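Search this notebook
Search
Go

20th August. Dye bench, indigo vat, second run

Vat is alive! I came in expecting the same sulky blue-grey soup as last time and found a proper coppery skin on the surface and a good clump of foam in the middle, dark blue with a purple sheen to it. Under the skin the liquid is a clear yellow-green, like weak lime cordial, and that is exactly what we have been chasing all summer.

For anyone picking this up from the shared folder: this is the fructose vat, small version, in the tall lidded bucket. Indigo from Stamesar, the finer grind. Lime and fruit sugar as before. The change this time was wetting out the indigo properly. I put it in a jar with warm water and a handful of pebbles and shook it until my arm gave up, then left it overnight and shook it again. Last run I just stirred it in and there were dry lumps floating about for hours. I am now completely converted to the pebbles.

Kettle water first, then the indigo paste, then the fructose, then the lime last of all and very slowly. It went from navy to murky olive in the time it took me to wash the jar. I did a little dance.

pH strips: fine on the first dip, a bit low by lunch. Added half a teaspoon of lime, stirred round the edge with the long spoon (down and round, no splashing, bring the spoon out gently) and left it with the lid on. Back where it should be an hour later.

Samples dipped, all scoured the day before:

Linen, the heavy one. Two dips. Lovely mid blue, slightly greener than I expected once dry. Takes colour more slowly than the cotton but very evenly.

Cotton lawn. One dip only, pale sky. Second piece had three dips and is a good strong denim sort of colour. There is a streak down one side where it was folded against itself, so keep it moving and keep it open.

Wool, the Bielecka two-ply, 2 skeins. I was nervous about wool in a lime vat and kept it very short. It drank the colour! Deepest of the lot after a single dip. Handle feels a touch harsh, so I have it in a vinegar rinse now and will see how it feels tomorrow. If it stays harsh we should do the wool in a separate, gentler vat and keep this one for plant fibres.

Viscose ribbon. Patchy. I suspect there was still some finish on it. Scour again and retry.

I do love the moment when the cloth comes out. It lifts up bright green and then the blue creeps in from the edges and along every crease as the air gets to it. I have seen it dozens of times and I still stand there like a child at a firework display.

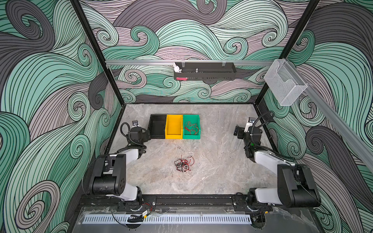
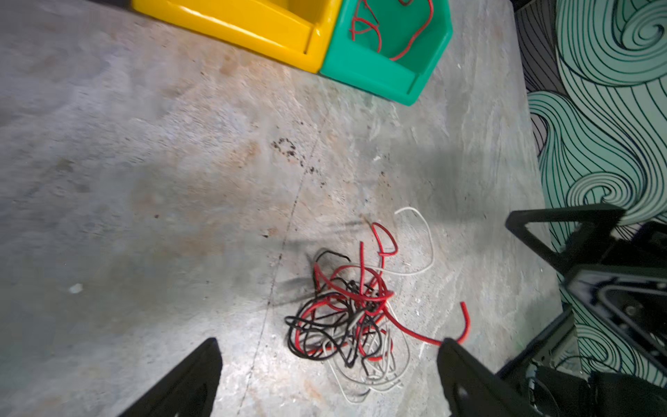
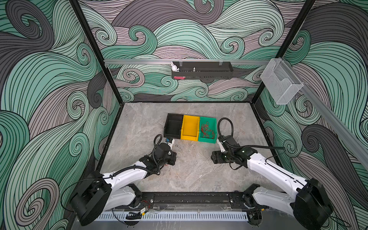
Weights, before I forget. Dry cloth for the whole run came to 591 g, and the book says a vat this size should manage 900 g before it needs feeding. I stopped there anyway because the green was starting to look tired at the end of the afternoon, more bottle glass than lime cordial. Fed it a spoonful of fructose, stirred, lid on, towel round the bucket. It should be ready to go again in the morning.

On resist: I tried the rice paste from the Momico packet on two scraps of lawn, one through the leaf stencil and one just piped freehand. The stencilled one held beautifully for two short dips. Edges crisp, veins of the leaf all there, and the paste came off in cool water with a soft brush. The piped one I made too thick and it cracked as it dried, so there are fine blue lines running through the white. I rather like them. Would be worth doing on purpose, thick paste, dried fast, then flexed over the edge of the table. Next time try it with a pinch more salt for the crisp version and none for the cracked version and see if that makes any difference.

Clamped fold with the little wooden squares: good, very clean on the outer layers, blurry in the centre. Four layers is the most this lawn will stand. With the linen I would not go past three.

Rinsing takes longer than I ever allow for. Three buckets, then the machine with nothing in the drawer, then hang in the shade. The first bucket was still running blue on the third piece. Rubbed the dry linen on a white hanky afterwards and got a faint mark, so it wants another wash before it goes near the sample book.

Still to do:
Swatch cards for all of the above, with dip times on the back
Order more lime, we are down to the last inch of the tub
Try the Taltau hemp, it has been on the shelf since last October
Longer dips against more dips, same total time, same cloth
Rinse wool again and compare with an undyed skein

Also I want to try overdyeing the weld yellows. There is a whole bag of them from the spring that came out a bit thin and I think a single quick dip would turn them into the most gorgeous leaf greens. Starting with the palest tomorrow if the vat has woken up.

Gloves: get the long ones. My left wrist is blue to the elbow side of my watch strap.

We use cookies to remember your settings on this notebook. Accept / Manage

Recent entries
Indigo vat, first run (the soup)
Weld on linen and wool, spring batch
Scouring cotton: soda ash and patience
Walnut husks, cold soak
Making rice paste that doesn't go mouldy
Swatch book, how we label things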